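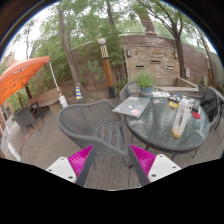
Checking camera tracking before you train on it

Most tracking failures I get sent were visible in the trajectory file long before anyone trained a policy. So check the file first. Allow an hour for a morning's recordings.

Step 1. Run the tracker twice on the same clip with the same settings. If the two paths differ by more than 7 mm at the end, stop there. The Gresdale docs call the solver repeatable. I have yet to see it on outdoor clips.

Step 2. Mask the fingers. They sit at the bottom of a wrist view all the time, and bright ribbed pads are full of corners that move with the camera. The tracker will happily lock on to them and report that you are standing still. Draw the mask with the gripper fully open, then closed, and keep the union of both.

Step 3. Look at where the features land. On a patio, distrust leaves, glass table tops and anything see-through. Deck boards are a mixed blessing – plenty of edges, but each one looks much like the next, and the match can slip by a board. Stone walls and stickered laptop lids are better. I want at least 186 matches per view after masking, spread over near and far objects.

Step 4. Plot height against time. A jump in one sample is a slip, whatever the confidence score says. Talletti smooths these by default, so turn smoothing off until you've looked.

Step 5. Throw clips out by hand the first time. My last batch had 849 clips and the automatic filter dropped 57. Jolene Tamihana went through the rest and wanted a good many more gone. I sided with her.

The Mets export script drops the mask file without a warning. Copy it across yourself before you move the clips.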